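Local News > Community > Makers and Hobbies

3 min read

Puzzle and block swap finds a bigger home in Anley

2023-12-09

The block and puzzle swap that started in September in the back of the Anley branch library has outgrown its corner, and it has moved into the long room upstairs at Katona Hall. Anybody who has tried to squeeze past the library's radiator with a shopping bag full of toys will know what good news this is!

The idea is as simple as ever. You bring in building blocks, cubes, wooden puzzles, dominoes or counting sets that your family has finished with, and you take home something different. No money changes hands and no one checks whether your bag going out is as heavy as your bag coming in. Families come from all over town, and lately from Vurkaron too, now that the bus stops right outside the hall.

The opening session at Katona Hall ran all morning, and it was a happy, noisy one. Children went straight to the floor mats. Grown-ups stood at the sorting tables and got completely absorbed in matching colors, which happens every time. One grandmother spent most of the session finishing a set of alphabet blocks that had been missing its Q since the first swap. The Q was in a biscuit tin under a heap of plastic farm fences, and there was real applause when it turned up.

The swap now has 3080 pieces on its shelves, going by the list kept at the door, and that doesn't include the jigsaws, which have their own cupboard and their own rules. (Jigsaws must be made up at least once before they are handed in. If a piece is missing, write it on the lid and which part of the picture it comes from. People are surprisingly fond of the ones with a hole in the sky.)

Having more room has changed how the sorting is done. At the library everything went into one big crate and you dug. At the hall, blocks are first tipped out and spread on a table, then picked over by size and color, then dropped into boxes for the shelves. There are 11 shelves, each with a painted label made by the after-school club. The labels are gorgeous, especially the one for "odd shapes," which has a purple pretzel on it for reasons only the club can explain.

Plain cubes are still what everyone asks for. They go with every other set, they stack, they work for counting games and board games, and small children love to carry one around all day. Red is the color that goes first, so if you have any red cubes at the bottom of a toy chest, please bring them along.
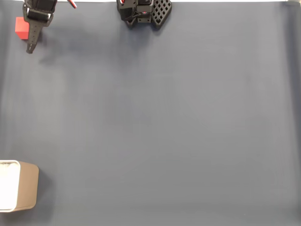
Good sorting starts with a good surface, and the swap has opinions about this. Patterned tablecloths are out – small pieces vanish into the flowers and get folded up with the cloth at the end of the morning. A flat gray top with a matte look is much kinder to the eyes, and even a single small red cube out near the corner shows up bright against it. It helps to keep an open box with a pale inside close by, too, like the square brown or tan one with the white interior at the table's other corner. Dark bins look smart on a shelf, but it is hard to tell what has gone into them.

The hall has also given the swap a proper washing area at last. Plastic pieces can be rinsed in the kitchen sink and left on the drying racks by the window. Wooden ones get a wipe with a damp cloth and should never be soaked. Anything with peeling paint goes back to its owner, and so does anything small enough to worry the parent of a toddler. Magnetic sets aren't accepted at all.

Next up is a build-a-town afternoon, with 40 places for children aged eight and over. The plan is to cover the floor of the long room with streets, bridges and at least one very tall tower, then leave it all standing overnight so families can come and look in the morning. Pretus, the hardware store on the corner, is lending chalk line and masking tape for the roads. Younger brothers and sisters are welcome at the viewing, and they will get their own heap of blocks to knock down, so the tower might survive until lunch.

Places can be booked at the hall desk or at the library, where the old crate is still taking drop-offs during normal opening hours. Please tie bags shut and put a note inside if the set is complete. Bring a cushion if you plan to sit on the floor, as the mats fill up fast.

Get Anley stories in your inbox. Sign up for our free newsletter. You can unsubscribe at any time.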